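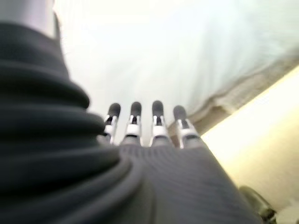
Home Notes Trials Downloads Contact

README: Vuton Bedroom Set, evaluation copy

Darcy Fortin, 14 Aug 2024

What this is

My notes on the evaluation copy of the Vuton Bedroom Set, sold by Besumau together with a licence and a two-day setup visit. They go in the same folder as the recordings and should be read before anyone opens them. MacPherson has been asked to decide whether to pay for the full set. I've been through the evaluation copy twice and my answer is "not yet", for reasons given below.

The supplier's own data card is in the folder as well, in supplier_card.txt. Where the two disagree, I've checked against the files and mine is the one to use.

What the supplier says

The sales sheet calls the set "complete coverage of everyday bedroom work". In practice that means making beds, with a little tidying at the edges. Nothing in my copy deals with changing a pillowcase, and I couldn't find a single episode where a fitted sheet goes on from bare mattress. Anyone who has made a bed will know which part of the job has been left out.

It also says the arms are run by an operator "where needed". I asked how often that was. The reply was that it varied. There is a field in the index called control_mode and it is blank in every row.

What you get

Episodes: 2991
Total length: roughly 44 hours
Rooms: 11
Task labels: 5 (straighten duvet, fold duvet, place pillow, place cushion, clear floor)
Views: one from head height, one from each wrist
Other signals: joint positions, hand open/close values
Format: one folder per episode, video files plus a CSV

The episodes aren't shared out evenly. Well over half carry the duvet labels, and one room in Brilville provides more of them than any other. If you split at random, that room will end up in both training and test, and your score will look lovely. Split by room. The room_id column is reliable as far as I can tell, apart from a short run in January where two ids have been swapped.

Hands

The kit is a pair of arms with fingered hands, and the brochure spends a page on the fingers. I'd like to see evidence that they earn their price. Most of the useful work in the duvet episodes is a plain pinch: take hold of a corner, keep hold, pull. A much simpler gripper might do as well, and Besumau has no comparison to offer. I asked for one.

Fingertip force isn't recorded. For cloth I think this matters more than anything else on the list, as you can't tell from the joint values whether a hand has the top layer, both layers, or the sheet underneath as well.

The wrist views have their own trouble. The folded sleeve round the wrist takes up a good deal of the view, and when the hand is raised towards a bright ceiling or a window the exposure goes with it and the background turns to milk. You can still follow the fingers. You often can't follow what they are near. I would not train on wrist views alone, whatever the quick-start guide suggests.

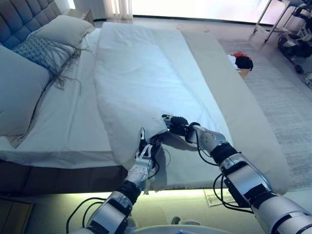 Cloth episodes are marked "success" or "fail" by the supplier, and I don't trust the column. "Success" seems to mean that the arms reached the end of the planned motion. I opened a batch marked successful and found duvets left skewed, and in a few cases a sheet pulled off the foot of the bed along with the duvet. The card has no written rule for what counts as a made bed. I've added my own column, df_check, with values ok, poor and unsure. It covers only the episodes I watched to the end, so please don't read a blank as a pass.

White bedding on white bedding is the other weak point. Edges disappear, particularly near windows. The head view copes better than I expected, and in fairness it is the best thing in the package: steady, wide enough to take in both hands, and in step with the joint values wherever I tested it.

Rooms

These are furnished rooms, with things left on floors. I count that in the set's favour, having seen too many demonstrations done on a bare mattress in a studio. The "clear floor" label is the thinnest of the lot, though, and several of its episodes stop before anything has been picked up.

Things to know before use

Episodes with an _r at the end of the name are repeats. Some are exact copies.

Time stamps are local to each machine. Use the frame number to line up the views.

Left and right are given from the robot's side throughout the CSV, but from the foot of the bed in the text labels. I lost an afternoon to this.

Licence: the evaluation copy may be used in-house only. The full licence allows trained models to be sold, but read the clause on renewal, which I found vague and which Besumau has promised to reword.

Still waiting for

The control_mode values, with dates.
A written rule for success.
Any trial of the hands against a plain gripper.
A price for the data without the setup visit. The visit is of no use to us and we keep being quoted for it.

If the first two turn up I'd be willing to look again at a smaller purchase, duvet episodes only.

Corrections to Darcy Fortin, MacPherson, via the Contact page.
© MacPherson 2024 Back to top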